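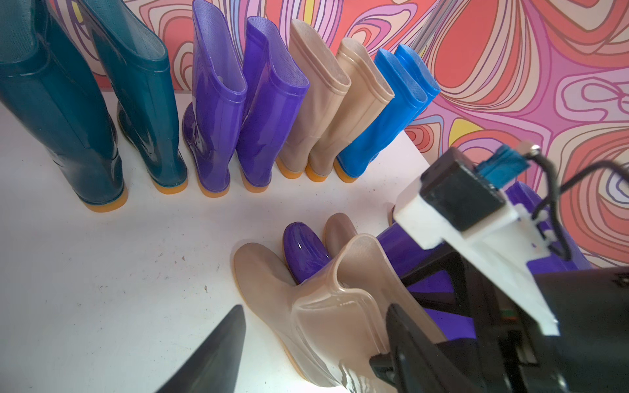 Kestov rubber boots, four colours, one long wet spring

I should say at the start that I didn't set out to own this many wellies. I wanted one pair. But Kestov sell theirs in teal, purple, beige and blue, the delivery was free over a certain amount, and I have a household full of people who can't agree on a pizza topping, let alone a boot.

Teal is the tall one. It's a serious boot, dark and glossy, and it makes you feel as though you ought to be inspecting a sluice gate. The lining is a light grey textured stuff that goes on well over a thick sock and comes off rather less well. After a long walk you will want a door frame to hang on to, or a patient relative.

Purple is shorter and very shiny. I expected to hate it and it's the one I wear most. The rim is rolled, so it doesn't saw at your calf the way my old Lodano pair did for two winters, and it's quick to pull on when the bin lorry is already in the road.

Beige is a puzzle. The rubber is matt and slightly see-through, and the colour is close enough to skin that from across a field you appear to have gone out in bare, unusually smooth feet. It's also the softest of the lot. Leave a pair on its own and sooner or later the shaft leans over like a man at a bus stop. No leaks, mind you.

Blue is blue. Bright, cheerful, easy to find in a dark porch. I've nothing to say against it.

All of them have the same orangey sole, which looks odd in the shop and fine with mud on. Grip is good on wet grass and only fair on mossy steps – I have tested the steps more thoroughly than I meant to. The size guide on the website runs small. Go up one, and ignore the chart with the little foot on it, which seems to have been drawn for somebody else's species.

Storage is the real problem. They stand up nicely in a row if you put them there. They don't get put there. They get dropped in a heap, and then you're rooting about for a left purple with the dog already at the gate. Kestov do a boot rack, but it holds up to 2 pairs and costs nearly as much as a third, so I've passed.

Four stars. I'd buy the purple again in August, when they usually drop the price. The beige I would want to think about.

Reviewed May 15, 2021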